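Zovton Arm - Frequently Asked Questions

Answers for people who want to build the Zovton arm at home or in a shared workshop. Last changed in May. 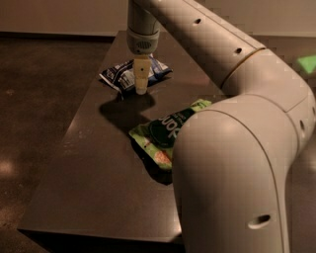 The arm over the brown table, gripper down by the blue bag.

What is Zovton?

Zovton is a robot arm that I build in the Dremden shared workshop. The covers, the gripper and the control program are my own work. The joints I bought used, as a set. I started it to learn how a machine can pick up soft things, and then other members began to ask for the files, so I wrote this page.

Do I need to be an engineer?

No. I am not one. You should be able to solder a connector, read a wiring diagram and wait for a long print without opening the door of the printer. If you have never worked with motors, please build one joint first and play with it for a few evenings.

How long does the build take?

The printing took 72 hours for the full set of covers, and this does not include the parts that I had to print again. Assembly took me much longer than I planned, mostly because of the cables inside the elbow. I would keep two free weekends for the elbow and the wrist only.

Why are the covers so round?

There are two reasons. Round covers do not catch on sleeves, and in a shared room this matters. Also the cables need space at the elbow when it is fully bent. My first covers were square and they pinched the cable after one day.

The small round holes along the upper arm, what are they for?

They give access to the cover screws. Use a long hex key and go in straight. If you feel that the screw is turning but the cover stays loose, stop, the insert has come out from the plastic. Heat it and press it in again.

Which color should I print?

Any color you like. Mine is cream-white and the finger came out a little darker in some prints and paler in others, depending on the spool. I do not paint them. Paint makes the seams too tight.

Why do you practice with snack bags?

A bag of snacks is cheap, light and difficult. It has air inside, it is shiny, and it never lies the same way two times. A wooden block teaches you almost nothing after the first hour. Also you can buy bags everywhere, so another builder can repeat your test.

Should the bags be full or empty?

Begin with full ones. The air makes them easier to grip near the crimped edge. A flat or twisted bag is harder, and I suggest to leave it for later. Do not put heavy things inside to "help" the gripper, it only changes the problem.

Does the color of the bag matter?

For the arm no, for the program yes. A bright green bag on a dark brown table is easy to separate from the background. A dark navy bag on the same table is more trouble, and a silvery corner that folds out can be taken for a second object. If your program has this problem, lower the exposure before you change anything else.

My table is shiny. Is it a problem?

It can be. Even a faint sheen gives reflections, and they move when somebody opens the blinds. A matte cloth is good, but tape it well at the corners, or the gripper will pull it together with the bag.

How low should the finger go?

Almost to the surface, without pressing. I set the stop height at 3 mm over the table and check it with a folded piece of card. Please do this check every time you move the table, also if you moved it only a little.

What grip rate can I expect?

In my last long test the arm lifted the bag in 54 tries from 72. Most of the failures were with bags lying flat. I did not choose the good tries, all of them are in the log.

The arm stops in the middle of a movement. What should I check?

First the emergency button, because it is easy to leave it half pressed. Then the connector at the elbow. After this, look in the log for the word "limit". If you find it, the arm wanted to bend more than you allowed, and you should move the table closer to the base.

Can I use another controller than Saven?

Yes, but I cannot help you much. Saven is the small control board that I made for this arm, and the program expects it. A member tried with a different board and it worked after many changes in the timing part.

Where did you buy the joints?

From Balaskas, a shop for used machine parts. They do not always have the same set, so measure before you print. The cover files have a table of sizes at the beginning.

Is it safe to leave it running alone?

No. In our workshop the rule is that one person stays within reach of the button, and I keep the same rule at home. Keep children and pets out of the room - the elbow swings wider than you expect.

Can I come and see it?

Yes, on open evenings, from 7 pm. Please bring a bag of snacks that you do not mind to have crushed.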